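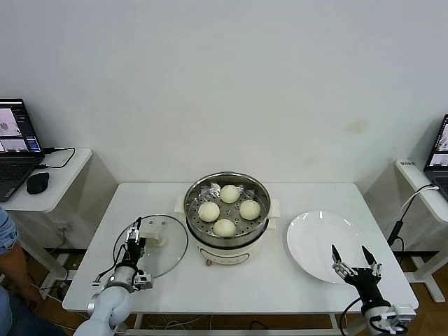

Slide 1. Buns and a lid

Open on the task: four buns, a glass lid, one plate. Let them look at it. Ask who thinks it's easy.

Say early that Ramesh Kandpal and I disagree about remote control demos. He wants more of them. I want to know what they teach.

Plillora set: 652 demos recorded, 365 kept. Pause there. Who decided which ones were bad? One operator, mostly by feel – I've asked for the rules and haven't seen any written down.

Don't get pulled into a Lavex comparison. Save it for questions.

Slide 2. The handle

The wrist view gives you the lid handle close up, and a good look at the fingertips. Fine. The operator still can't feel the grip through a screen, and neither will the policy we train on it.

Yung-ching Lo's point: guiding the arm by hand gets cleaner grasps. Maybe – with 100 demos I wouldn't bet on it.

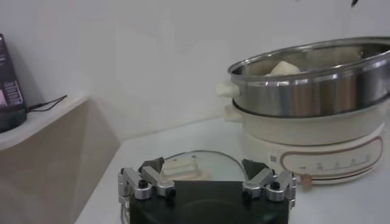 Slide 3. What I'd want before Monday

Same lid, new table height. A second operator. Failures left in.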